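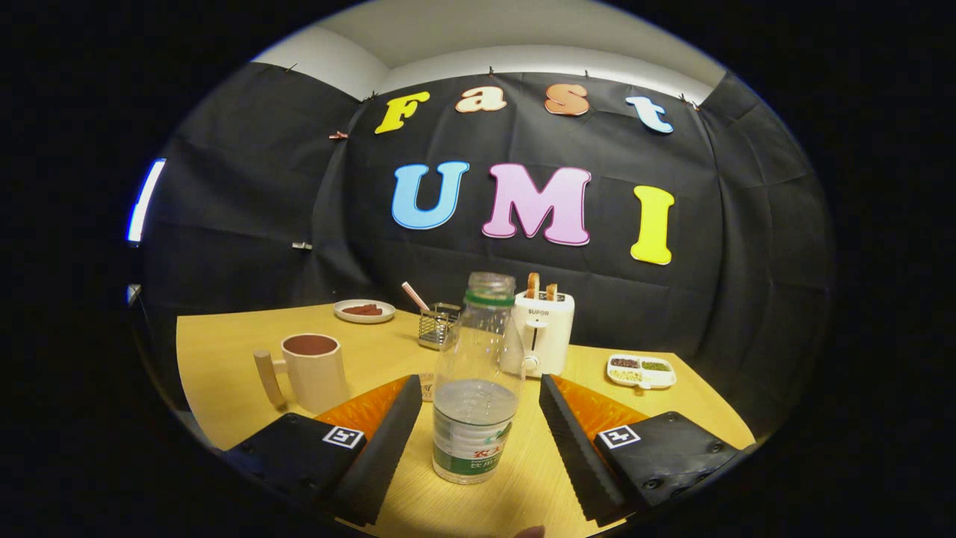 Shop notebook, finishing bench
June 10, 2019

Hide glue, second round of open time tests

Picking up from where the last batch left off. The question is still whether we can get enough working time out of the Farnau granules to glue up the Abernathy chair backs in one go, or whether the crest rail has to be done on its own. Last week's batch gelled before the third slat was in, and I had to take it all apart with steam. One tenon swelled and needs a new shoulder line.

Batch notes

Soaked the granules overnight in cold water. By morning they had taken up all of it and looked like wet sand. Into the pot at 8:15, lid on, set low. Stirred twice in the first half hour and then left it alone. Skimmed a thin gray foam at the end.

First batch is plain glue, no additives. Second batch has salt. Third has urea, measured by weight against the dry granules. I wrote the ratios on the jar lids in grease pencil and also on the card taped inside the cupboard door, so please don't wipe the lids.

Test pieces

Ash offcuts from the chair job, 495 mm long, planed the same morning. Edge joints only. I know that doesn't tell us much about a tenon, but it is easy to repeat and easy to break. Half the pieces were warmed on the radiator shelf first, the other half came straight off the rack.

Room was at 70 F when I started and crept up after lunch with the sun on the south windows. I should have pulled the blinds. The later joints had an easier time than the early ones, and that has to be kept in mind when reading the results.

Results

Plain glue, cold wood: skinned over almost at once. Could slide the joint a little, then it grabbed. Squeeze-out was rubbery by the time the second clamp was on.

Plain glue, warm wood: better. Time for both clamps and a small correction. Still not enough for a chair back.

Salt, warm wood: a bit longer again, but the glue felt thin and ran down the face of the board. Cleanup took more time than the joint did.

Urea, warm wood: the best of them. I brushed both edges, walked over to the clamp rack, came back and it was still wet and moving freely. Slower to set up in the clamps, so leave these until morning at least.

Urea, cold wood: close to the plain glue on warm wood. Warming the stock seems to matter as much as what goes in the pot.

Break tests

Not done yet. The plain joints from last week all failed in the wood except one, which let go along the glue line for a third of its length. I think that was a starved joint – I had leaned on the clamp too hard. Kept the piece, it's on the windowsill with a blue chalk mark.

Shiela Castillo asked if the urea joints stay soft in damp weather. I don't know. The Zencombe table was done with a urea mix last October and the owner hasn't complained, but it lives in a dry house. We could put two of the test pieces in the wash room for the summer and break them in the fall next to a pair kept at the bench. Shiela is going to cut the extra blanks.

Brushes

The bristle brush with the metal ferrule is staining the glue. There was a dark streak in the salt batch where it had been sitting in the pot. Switched to the one bound with string. The ferrule brush goes back to the paste wax drawer.

Dry fit for the Abernathy backs

Did a dry run with clamps and cauls, no glue, in the order I mean to use: slats into the lower rail, then the crest rail across the top, then the posts. The posts are the slow part. The left one on chair 2 binds halfway and needs a shaving off the cheek. If the cauls are already set to width before any glue goes on, it saves a lot of fumbling.

Also tried it with Shiela holding the far post. Much quicker. I'd plan on two people for all of them.

To do

Break tests on all three batches once they have had a full day.
Trim the tenon on chair 2, re-cut the swollen shoulder.
Order more granules. The Farnau bag is down to the last scoop or so. Dultard has the same grade in a larger bag but the delivery is slow, so it has to go in this week.
New thermometer for the glue pot. The old one reads high when checked against boiling water.
Cut and number the wash room pieces.
Blinds down before starting the next batch.

Leftover urea glue is in the fridge, second shelf, lid marked. Throw it out if it smells.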